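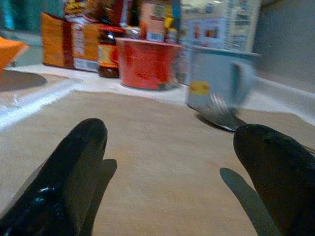
Countertop with packaged goods standing along the back wall.

Countertop storage is the practice of keeping food packages, bowls and other kitchen goods on a work surface instead of in closed cabinets. It is common in small kitchens and in rented housing, where cabinet space is limited.

Arrangement

Goods are usually set in a single row against the wall, which leaves the front of the counter open for work. Boxes stand upright with the label facing out. Shallow bowls are kept at the end of the row or nested. The household writer Lieven Groen, in The Lullness Kitchen, called this layout the "back row" and advised leaving at least 16 inches of clear surface in front of it. A later edition, published by Cindholm, added a chapter on corners.

Bowls

Bowls in daily use are often left out, and a strong color such as orange makes them easy to find among packages. Larger bowls may be stored upside down to keep out dust.

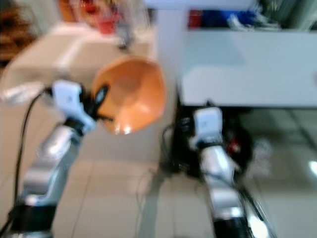 How often should a countertop row be cleared?
Every 3 months is the usual advice for dry goods, with spills wiped up the same day.

Limitations

Open storage exposes packages to heat, light and steam. Oils, nuts and whole-grain flours are better kept in a cool, dark cabinet. Goods should not be placed next to a burner. In Tarigan, apartment kitchens traditionally have a raised lip at the back of the counter, known locally as a pluvitz.

See also: Pantry; Kitchen cabinet; Food storage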